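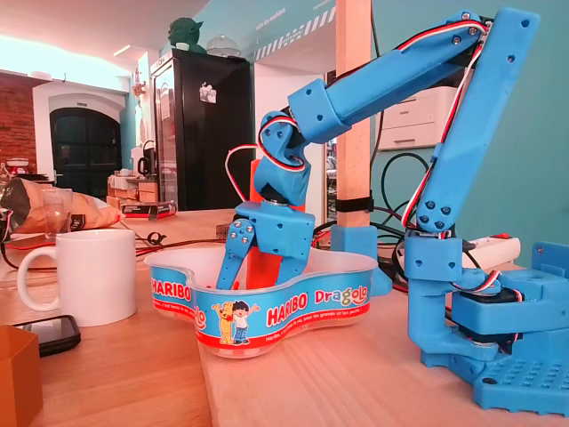
Lena Pawłowska wrote to us in March that the evening bus had changed her week more than she expected. She can stay until the library closes and still get home to Pandomholm without calling her daughter for a ride. Her one complaint was the printed timetable, which she found too small to read at the stop. We have had the same complaint from other riders, and it is dealt with under Information for riders.

Progress report to the Jurivico fund: Pandomholm evening bus, second period

Service

The evening route has run as planned through the period. Buses leave the station at 6:40 p.m. and 8:10 p.m. and return by way of the clinic, the school and the lower harbor road. Trastport continues to supply the vehicle and drivers under the contract you approved. The contract price did not change.

We lost 2 departures, both in the same week of heavy snow, when the harbor road was closed by the county. Riders who had signed up for text messages were told before the first stop. Riders who had not signed up were left waiting, and we received calls from several of them the next morning. Trastport has agreed to phone the clinic desk and the library desk in any future closure so that staff there can pass the word on.

The stop outside the old dairy was moved to the far side of the crossing at the request of the road office. The new position has a curb and a street light. It is a longer walk for people coming from the upper houses, and we have asked the road office whether a path can be cleared behind the dairy wall in winter. We have no answer yet.

Ridership

Riders made nearly 2000 single trips in the period. The early departure carries most of them. The late departure is quiet at the start of the week and fuller toward the end, when the sports hall is open. We considered dropping it on the quiet nights but decided against it for now — people need to know the bus is there before they plan around it.

Use from the clinic stop is lower than we forecast in the application. Clinic staff say that most late appointments finish after the early bus has gone and well before the late one comes. Moving the early departure back by 15 minutes would help, but it would break the connection with the train. We would like to discuss this with you before changing anything.

Information for riders

The timetable has been redrawn in larger type, with the return times on a separate line. We printed 100 copies for the stops, the shops and the waiting room at the clinic. The earlier version used a gray background that was hard to read under street lights, and that has been removed.

The text message list is still run by hand from our office. Nel, the booking software named in the application, has been set up but is not in use. It could not handle riders who board at one stop and return from another, and the supplier's fix arrived too late to test in this period. 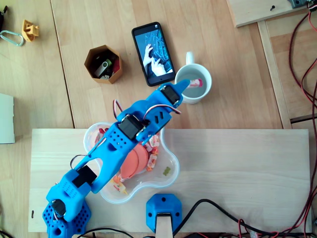 Spending

Spending is within budget under every heading except printing, which went over because of the second timetable. We have covered this from the amount set aside for signs, as the new sign at the dairy was paid for by the road office. The software line is underspent. We ask to carry that money into the next period.

Next period

Test Nel on the early departure only, with the hand list kept as a backup.

Settle the clinic timing question with Trastport and the fund.

Survey riders at 5 stops, on paper, with a short form and a return box on the bus. The draft form is attached — please send any questions you want added before we print it.

Get a written reply from the road office on the dairy path.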